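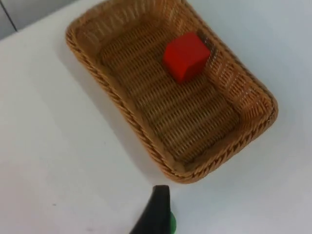
Wrist camera view, red cube in the wicker basket.

1/ Spent most of January collecting examples for the basket task at Sangkhawat. The task is one cube and one basket, and the arm has to learn it from people driving it by hand. Posting some notes while I still remember them.

2/ We have 194 episodes we're keeping. The target is 800. An episode is one try from start to stop, with the wrist video, the joint positions and the finger opening all saved on the same clock.

3/ The basket was my pick. We started with a plain plastic bin and the policy learned that bin very well. Then we swapped in another one and it fell apart. Wicker has a rim that isn't even and a floor full of ridges, so the picture changes a lot when you turn it a little.

4/ So we turn it a lot. Before each episode the basket gets a new angle and the cube gets a new spot. I used to choose these myself and found out I like the middle of the table and hate corners. Now a script called Lilbridge gives me the angle and the spot and I do what it says.

5/ Cube near a side wall is the hard case. The fingers need room to open, and if you come straight down you press on the weave and the basket slides. What works for me is to come in over the low part of the cube, turn the wrist first, then go down. Slow is fine.

6/ Slow is fine, but stopping is bad. If the driver pauses to think, the pause goes in the data, and the policy learns to hang there above the basket doing nothing. We trim pauses at the start and end. Pauses in the middle get the episode thrown out.

7/ We do keep misses if the driver recovers. Closing on nothing, backing up, trying again - that's useful. The first batch had only clean grabs, and the trained arm had no idea what to do after a bad one.

8/ Someone asked about lighting. We leave the room lights alone and let the shadows land where they land. White tabletop, so they show up clearly. I'd like more variety here, and evening sessions are next on the list.

9/ There are 3 drivers and we don't all drive the same way. One of us always goes for opposite faces of the cube, one goes for corners. I tag every episode with a driver number so we can check later if mixing styles hurts.

10/ Labels are short. Task name, driver, basket angle, cube spot, result. We had a free text box for comments and I took it out. It was mostly "ok" and "ok?"

11/ First training run on the small set was 2 nights ago, using the Wullasum code with default settings. It reaches for the basket every time. It gets the cube when it's out in the open part of the floor. Near the walls it mostly bumps the rim.

12/ Next up is more wall cases, then a second basket with a different weave. Will post numbers when we pass the halfway mark.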